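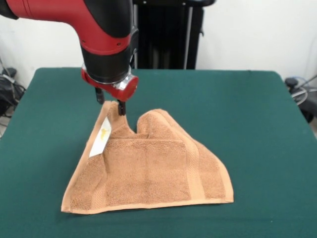
Anchor rode

An anchor rode is everything that connects your anchor to your boat: the rope, the chain, the shackle, the swivel if you insist on having one, and whatever the whole lot is tied to at the top. I've been keeping up this entry for the Preltham Boaters' Pages for a few years now, and it has grown a bit shaggy because people keep writing in with arguments about chain (please keep doing that, I love it). If you just want to know how much line to put out, skip down to Scope.

The word is said like "road." Some people spell it "road" too, and old-timers on the Lekesham side call it a "cable" no matter what it's made of. In everyday use most of us say "anchor line" and everybody knows what we mean.

Types

There are three kinds you'll run into on small boats.

All-rope rode is light, cheap and easy on the hands. It's fine for a lunch stop in a dinghy or a small aluminum skiff. It doesn't like rocks, though, and it doesn't help the anchor lie flat, so I wouldn't sleep on it.

All-chain rode is what the bigger cruising boats carry. It shrugs off coral and rock, it stows itself (more or less) in the locker, and its weight keeps the pull on the anchor low in light wind. The catch is that you're hauling all that weight around in the bow, where a small boat least wants it, and you really need a windlass. Amos Haverford kept all chain on a boat with no windlass for five seasons and still maintains it was good exercise!

Combination rode is a length of chain next to the anchor with nylon rope the rest of the way. This is what I have and what most boats in our harbor have. A common rule is to carry at least a boat length of chain, and more if your bottom is rough.

Rope

Nylon is the usual choice because it stretches. When a gust shoves the boat back, the rope gives a little and the anchor doesn't feel the full yank. Polyester stretches much less and polypropylene floats, which puts it right up where propellers are, so neither one makes a good main rode.

You'll find nylon in three-strand and in braid. Three-strand stretches more and is easier to splice. It also gets stiff as a broom handle after enough salt and sun. Braid stays softer and flakes down into a smaller pile, but it can snag on rough stuff and the chain splice is fussier. I went from three-strand to eight-plait two years ago, and the locker has been a happier place ever since, though I still haven't learned to splice the stuff properly and Kalliopi Antoniadis does mine for me in exchange for tomatoes.

Chain

Chain is sold by the diameter of the metal in the link, and by grade. The grades you'll see most at the chandlery are proof coil (Grade 30), BBB, and high-test (Grade 40 or 43). BBB has short links and used to be the standard windlass chain. High-test is stronger for its size, so you can go down a size and save weight. If you have a windlass, the chain has to match the wheel, and "pretty close" will skip and jam at the worst possible time. Take a piece of your old chain to the store with you.

Galvanized steel is what nearly everybody uses. Stainless looks wonderful and costs a fortune.

Scope

Scope is the length of rode you've let out compared with the distance from the bow down to the bottom. Note that it's from the bow and not from the waterline. This is the mistake I see most, and I made it myself for longer than I'd like to put in writing. You also have to use the depth at high tide.

Say the sounder reads 10 feet, the tide has 5 feet still to come, and your bow roller is 5 feet above the water. That's 20 feet. At 7:1, the figure usually given for a combination rode overnight, you need 140 feet out. People who looked only at the sounder would let out 70 and wonder why they were visiting the neighbors at 2 a.m. (That was me, at Bokow, in August, in my pajamas.)

With all chain, many people use 5:1 in settled weather, and more when it blows. For a short stop in calm conditions with somebody aboard, you can get by with less. In a crowded anchorage, look at what the boats next to you are doing, because boats on rope swing wider and faster than boats on chain.

Attachment

The chain joins the anchor with a shackle, and the shackle pin must be wired or zip-tied so it can't back out. I use stainless wire on mine and add a zip tie because I'm a worrier.

Swivels are a touchy subject. They take out twist, and they're also one more thing that can break. If you fit one, put a shackle or a few links of chain between it and the anchor so it doesn't get levered sideways.

The inboard end, called the bitter end, needs to be tied to something solid inside the boat. On an all-chain rode, use a length of rope for that last bit, long enough to reach the deck, so you can cut it in an emergency.

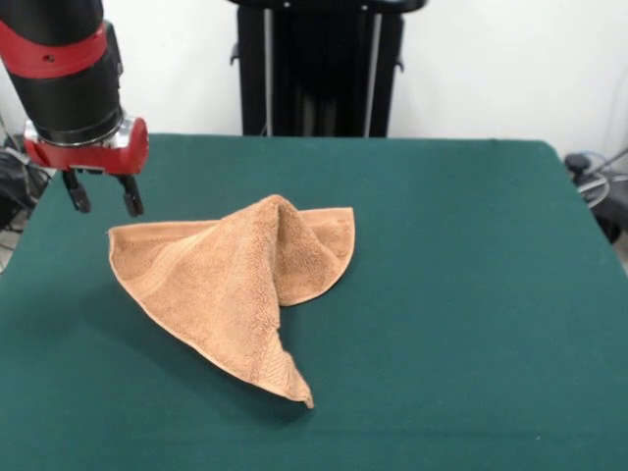 Marking

You can't judge scope if you don't know how much you've let out. Paint works on chain but wears off after a season or two. Colored zip ties last fairly well and pass through most windlasses. On rope I like the little woven tags you tuck between strands, and Kalliopi sews whipping twine in different colors and has the code written on the underside of her locker lid.

Any pattern is fine as long as the whole crew can read it. Mine goes red, white, blue, then starts over.

Care

Rinse the rode with fresh water when you can, and let the rope dry before it goes below. Once a year I pull the whole thing out on the dock, look for rust and thin links, and feel along the rope for stiff or fuzzy spots. The splice at the chain wears first. When it looks tired, cut it off and make a new one. Swapping the rode end for end will also get you some extra life out of it, provided the unused half is still in good shape.

See also

Anchor types
Snubbers and bridles
Windlass maintenance
Anchoring at Bokow (holding and tides)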